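13/06/2024 – Pliltano build, notebook entry

Work on the table clearing task, at home in the living room. Both arms mounted, head camera and both wrist cameras running. I write this mostly for myself, but Yeison Taipe will also read it, so I try to keep the abbreviations out.

Started with the joint offsets. The left shoulder had an error after I changed the bracket, and I corrected it in the config file before I moved anything. The old values are saved in the folder from September, please do not delete this folder. The right arm I did not touch, only checked the cable strain at the elbow. The cable is still a little short when the wrist turns fully outward. I have limited this joint in software until I make a longer one.

The task is the same as before: take the trash from the coffee table and put it in the small bin on the floor. The bottle lies on its side, the can stands, and there are two crumpled tissues. I kept the bin between the two arms so that each one can reach it without crossing the other.
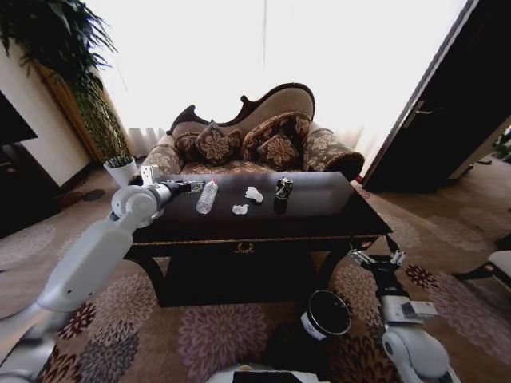
Yeison Taipe asked whether the can should not be the first thing to pick, as it is the easiest to knock over and a rolling can would spoil the rest of the run. He also thinks the arm on the can side should wait above the table and not beside it, to save the long way up.

I agree with the second point and changed the waiting pose. With the first point I am not sure. If the arm goes for the can first, it passes over the tissues, and on the way back it passes over them again with the can in the gripper. I will try both orders and compare. For now the order is a setting in the task file, and no longer fixed in the code as it was.

Planner notes. I set the speed limit to 30 percent for everything near the table top. Approach height is now 100 mm over the surface, then straight down. Before, it was coming in at an angle, and I did not like how close the fingers were to the wood. The table is a good one and my wife likes it. The random seed for all the test plans is 3321, so the paths can be repeated on the other computer.

One problem with the planner: it does not know about the gold ornament on the front of the table. The collision box stops at the edge of the top, and the ornament is on the apron under it. I made the box deeper at the front side. This costs a bit of reach toward the bin but I think it is acceptable.

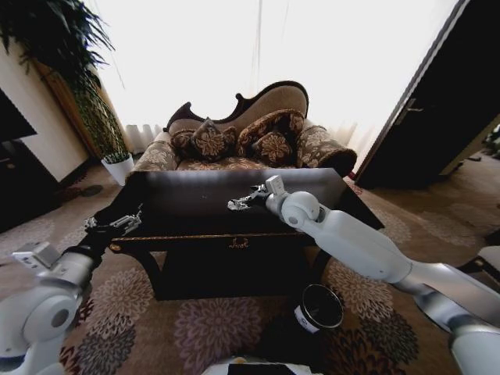 After this I looked again at the parking pose for the left arm. The forearm cover has a small play in it, I can move it with one finger. Two of the screws were not tight. I tightened them and put a drop of thread locker on each – the blue one, so they can still be opened later.

Detection of the trash. The table top is very glossy and it reflects the window, and this is the main trouble in this room. The detector sometimes takes the bright reflection for a tissue. White on white, so I understand it. I tried a lower exposure on the head camera and the false tissue went away, but then the dark can had almost no outline. The compromise is to use the head camera only for a first guess and let the wrist camera confirm it from near. If the two do not agree, the arm stays where it is and writes a line in the log.

I also made a mask for the wrist view, so that the gripper's own fingers are not counted as objects. The mask is drawn for the fully open position. For a half closed gripper it is wrong, and I need a second one or to calculate it from the finger angle.

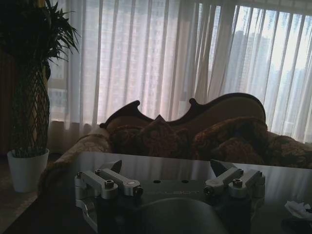 Calculating it is cleaner, but I need the exact link lengths, and I have only the drawing from before I changed the fingertips. I will measure with the caliper and write the numbers on the last page of this notebook.

Still open:
Longer cable for the right elbow.
Finger mask from angle.
Compare the two picking orders, 100 plans each in simulation first.
Ask Yeison for his curtain test, he wrote that he had the same reflection problem.
Foam pad under the bin, it slides a little on the carpet when I push it with my hand.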